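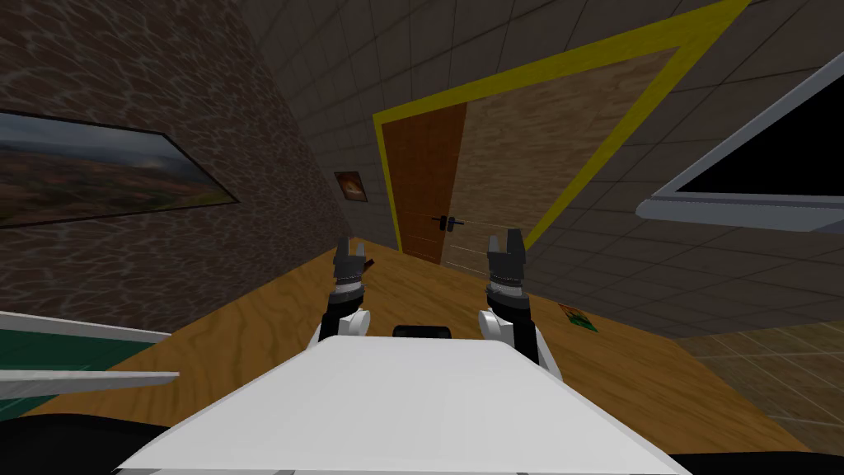
Section 6. Recording Demonstrations in a Simulated Room

This section covers collecting training episodes with the Dituvik two-arm robot model in the Rinik simulator. It assumes that Rinik is installed, the operator handsets are paired, and you have finished the joint check in Section 5. If you are recording on a physical robot, go to Section 8. The limits and the reset procedure are different there.

6.1 Before you start

You will need:

A workstation with at least 200 GB of free disk space
Two charged handsets
A task sheet with the task name, the instruction text and the success rule
An operator name registered under Settings > People

One operator records at a time. A second person can watch on the review screen but should not touch the keyboard while an episode is running, as key presses are written to the log.

6.2 Loading a room

1. Open Rinik and choose File > New Session.
2. Select the robot model. The robot's own cameras are added automatically.
3. Under Room, pick a layout from the list or press Draw to have one generated. Drawn rooms mix wall, floor and ceiling surfaces freely, so wood grain on the floor next to gray tile is normal, and so is a stone-textured wall that meets a tiled one.
4. Under Extras, leave Wall Items and Loose Items switched on unless the task sheet says otherwise. Wall Items adds framed pictures and screens. Loose Items places small objects and flat picture cards.
5. Press Load and wait for the status bar to read Ready.

Note: Write down the room seed shown in the lower status bar. It is saved with the session, but you will need it by hand if the session file has to be rebuilt.

6.3 Checking the head view

The head view looks over the top of the torso and out between the arms. In the default start pose both grippers are in view with their fingers pointing up, and the white top of the torso fills the bottom center. Some of the floor should be visible past the grippers.

1. Open View > Head.
2. Confirm that you can see both grippers down to the black wrist sections.
3. Move each handset slightly and confirm that the matching arm moves. If the wrong arm responds, press Swap.
4. Open and close each gripper once.
5. Return both arms to the start pose with Home.

The room may look tilted in the head view, with the walls and door running at a diagonal. Head Angle Variation does this on purpose, and the amount is drawn again for each session. Do not correct it with the camera sliders. A session with hand-adjusted cameras will be rejected at upload.

Caution: Do not record from the overview camera. It is more comfortable to steer by, but it shows the operator things that the learning system will not have. Episodes made that way contain reaches toward objects the head view never showed.

6.4 Recording an episode

1. Read the instruction text aloud or to yourself. Perform only what it says.
2. Press the left thumb button to start. A tone sounds and the timer begins.
3. Hold still for one second, then carry out the task at a steady pace.
4. When the task is finished, open the grippers if the task sheet calls for a release, and hold still for one second.
5. Press the left thumb button again to stop.
6. Mark the episode Success, Failure or Discard.

Use Failure when you made a fair attempt and the success rule was not met. A dropped object that you pick up again and finish with is a Success, provided the timer has not run out. Use Discard for interruptions, handset dropouts and false starts. Discarded episodes are removed from the disk when the session closes and cannot be brought back.

An episode stops by itself at 4000 steps. If you reach the limit more than once or twice on the same task, stop and tell the session lead - the task sheet probably needs to be split.

6.5 Small objects close to the gripper

Small, dark objects can be hard to judge for depth when they sit near the fingertips. An object that seems to touch the gripper may be well behind it.

1. Bring the gripper in from the side and watch which part of the object is covered first.
2. Switch to the wrist view if the task sheet lists it as a recorded camera.
3. Close slowly. If the fingers meet, open fully and back away before trying again.

Do not push an object against the torso or the bench to get hold of it unless the task calls for it.

6.6 Resetting between episodes

1. Press Home and wait for both arms to stop.
2. Press Reset Objects. Loose items are placed again in new positions. The walls, door and fixed furniture stay where they are.
3. Look over the floor and any bench surface in view. If an item the task needs is out of reach, press Reset Objects again.
4. Start the next episode.

Load a new room after every 105 episodes, or sooner if the task sheet gives a lower number. Operators get used to a room and their movements become very much alike.

Note: In builds older than November, Reset Objects could leave an item partly inside the torso. If this happens, reload the room and discard the last episode.

6.7 Closing and uploading

1. Choose File > Close Session.
2. Check the totals against your task sheet.
3. Add a comment if anything unusual happened. Short is fine: "right gripper slow to open, episodes 12 to 15".
4. Press Send to Grultent. Upload takes around 185 seconds for a full session on a wired connection.
5. Wait for the green check mark before you shut down the workstation.

If the upload stops partway, leave the session closed and press Send again. Files that have already arrived are skipped. Do not copy session folders by hand, since the index will no longer match.

6.8 Common messages

Head view out of range: The start pose was changed. Press Home, then reload the room.

No instruction text: The task sheet was not attached. Attach it under Session > Task before recording. It cannot be added afterward.

Handset lost: The episode has been discarded automatically. Pair the handset again and repeat Section 6.3 from step 3.

Camera edited: Someone moved a camera slider. Close the session and start a new one.

Section 6 revised 28/01/2022 by Bảo Sầm, Besson documentation. Continue to Section 7, Reviewing and Trimming Episodes.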